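Home | Syllabus | Handouts | Lab Hours | Contact

Handout 3: Looking After the Tabletop Cell

The arm in room 147 does one job, which is to pick up bottles and put them in a wastebasket. Your mothers have been asking the same of you for years with less wiring. It still needs setting up every time, and Consuelo Bedoya's bench notes, which these pages mostly copy, take it in this order.

Start with the cable. It should hang in an easy curve below the gripper. A tight cable pulls on the wrist camera, and a pulled camera reports the table as being somewhere else. The arm believes it.

Next, the bracket screws. Snug, please -- the last group used more than 16 turns' worth of enthusiasm and Leidy Ñahui spent March drilling one out.
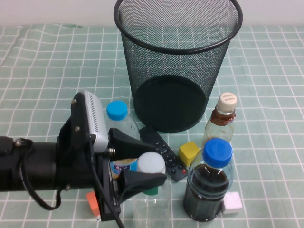

Then the fingers. Wipe both tips and close them by hand command on a capped bottle, upright, before you run anything. If it tilts, redo the zero position. Do not "fix" it by raising the grip force; clear plastic folds, and you will be the one mopping.

The cloth may rumple a little. Smooth it if the grid bends badly under the bottles, then redo the camera check. Kikola logs a bad check as error 1005, with no further comment.

Write down what you changed, including the thing you changed back.

Questions to Felicidad Gatchalian, before noon.

Contact the lab | Copyright Nirnar Teaching Labs | Back to top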